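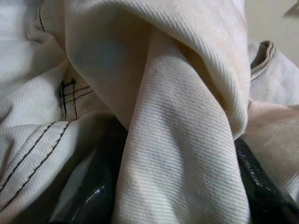 Cevville Tenants' Association | Laundry and Shared Rooms Group

Changes to the wash rota from September

The new rota starts on the first Sunday in September. Each household keeps 2 slots a week, but the slots are now ninety minutes long. The old one-hour slots ran over so often that people booked for the evening were starting after nine.

The booking sheet stays on the board by the stairs. Write your door number, not your name, and cross it out if you change your mind. A slot not taken up within fifteen minutes is open to anyone. Jeptoo Bakilana keeps the sheet and can be found at number 14 most evenings.

The Astero building has asked to share our rooms while its pipes are replaced. We agreed to mornings only, and their households will use a separate sheet.
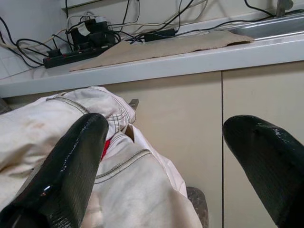

Light-colored cloth, possibly heavy cotton or denim: wash with other pale items.

Several people have asked about dye. We had four complaints over the summer, all about pale clothes that came out pink or gray. Please run a short rinse after washing new jeans, dark towels or anything red. Check pockets too. The repair in June cost $395, and the fitter took a key and two hair clips out of the pump.

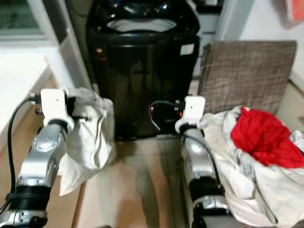 A top-loading washer.

Wycliffe Tanui has looked into prices for a new machine for the Temba Street room. The best quote was $924 with delivery and removal of the old one. We have $200 set aside so far. The rest would come from the shared rooms fund, and members will vote on it at the next meeting. If you can't come, put a note through Helmi Halonen's door with yes or no and your door number.

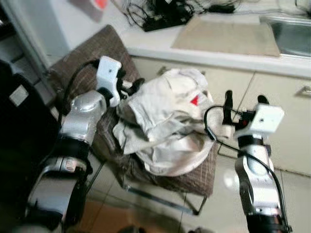
Dryers are still the slow part of the evening. Heavy trousers and jeans take nearly twice as long as shirts, so dry them apart if you can, or hang them on the lines behind the Tokadton side. The lines are free to use until dusk and do not need booking. Bring your own pegs.

Unclaimed clothes are kept on the shelf for a month and then given away. At present there is a child's raincoat, a blue pillowcase and a large number of socks.

Questions about the rota go to Peninah Kashindye.

Contact us | Copyright Cevville Tenants' Association | Back to top

This site uses cookies to remember your settings. Accept | Manage cookies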